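ROB 214: Planning and Buying Automation Equipment
Handout 6: Building a budget for a mobile manipulation cell
Bruvville Technical Institute, January term

Read before the lab. Bring your draft equipment list from Handout 5.

6.1 Scope

The last handout dealt with fixed cells: one arm, one fixture, one part, one cycle time. The present one deals with equipment meant to work in furnished rooms, where the objects are soft, the layout changes, and there is no fixture. The purchase method is the same. The weights on the lines are different, and students who copy a fixed-cell budget into a household project usually run short in the same places: end effectors, sensing at the wrist, and labor.

The running case is the Sirko project, a plan for a tidying robot to be tested in a furnished apartment. The arm under consideration is the Tranarex mobile arm. The gripper supplier is Skerkura. Prices are left out of this handout on purpose; you will collect your own quotes.

6.2 Start from the task, then the catalog

Write the task statement first. It should name the objects to be handled, the surfaces they rest on, and what counts as finished. "Tidy the living room" is not a task statement. "Pick up cloth items from seat cushions and place them in a bin" is one, and a supplier can quote against it.

From the task statement, derive these values in order:

Payload at the wrist, including the gripper and camera
Reach, measured from the base position the robot can really get to
Gripper opening and finger length
Smallest clearance between furniture pieces
Battery run time between charges

Do not start with payload from the brochure. Brochure payload is often stated without an end effector. Subtract the gripper, the wrist camera, the bracket, and the cable before comparing two arms.

6.3 End effectors

Two-finger grippers are the usual first choice for mixed household goods. They are simple, spare parts are easy to stock, and most control software supports them. The fingers are the wear item. Budget for them separately from the gripper body.

Soft goods change the calculation. Striped fabric and a rumpled white cloth spread over a couch give the fingers no rigid edge to close on, and the seat cushion gives way under fingertip pressure. A blunt fingertip that handles boxes well may slide over cloth. Plan for at least two finger sets, one general and one for fabric, and ask the supplier whether the change needs tools.

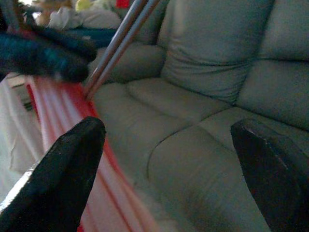 Should the gripper be bought from the same supplier as the arm?

Buy it from the arm supplier when the project is short and has no controls engineer, and from a separate supplier when you expect to change fingers or grippers more than once a year. A single supplier means one support contract and one set of drivers. A separate supplier means more choice, but someone on your side has to own the adapter plate, the wiring, and the software update that breaks the connection.

6.4 Wrist sensing

A camera at the wrist sees the fingertips and the target together, at close range, which a mast camera often cannot do. It also loses sharpness on anything very near the lens and moves with the arm, so motion blur has to be expected. Compare cameras on minimum focus distance and low-light performance before resolution. Homes are dimmer than labs.

Items often missed on the sensing line:

Bracket, machined or printed
Strain relief for the cable
Spare cable of the same length
Calibration target
Lens cleaning supplies
Storage for recorded data

Storage is the one that grows. Estimate recording hours per week, multiply by the data rate in the camera sheet, and carry the result to the end of the project, with backup.

6.5 Labor

Assign labor hours to every hardware line. For the Sirko case the plan carries 706 hours in the first year, split among integration, operator time, room resets, and maintenance. Resets deserve their own line. After each trial the objects have to go back to a starting arrangement, and a cluttered couch takes longer to reset than a bare table.

Operator training is billed by Skerkura as a separate service and is not included in the gripper quote. Check for the same practice with any supplier you contact.

6.6 Spares and contingency

Use the following rules for the class exercise:

Hold spare fingers for nearly 100 operating hours at the wear rate given by the supplier.
Hold one spare wrist cable per robot.
Set contingency at 5 percent for lines with a written quote.
Set contingency higher for lines without one, and state your figure and your source.

Contingency is not a place to put known costs. If the adapter plate is needed, it gets a line.

6.7 Acceptance before final payment

Tie the last payment to a test in the room where the robot will be used. The Sirko draft order asks for 75 grasp attempts on the agreed object list, with the pass rate written into the order. The supplier may ask to run the test at its own site. Accept this as a first stage only. Lighting, floor, and furniture height all differ, and the arm has to reach over your seat cushions, not theirs.

State in the order who supplies the test objects, who resets the room, and what happens after a failed run. A retest clause with a fixed number of days is normal.

6.8 Assignment

Prepare a one-page budget for the Sirko case using the line structure above. Attach the task statement and two quotes for the gripper. Mark each line as quoted, estimated, or unknown. Unknown lines are allowed in this draft but must carry the name of the person or firm you will ask.

Submit as a spreadsheet, with formulas left in the cells. Handout 7 covers leasing and service contracts.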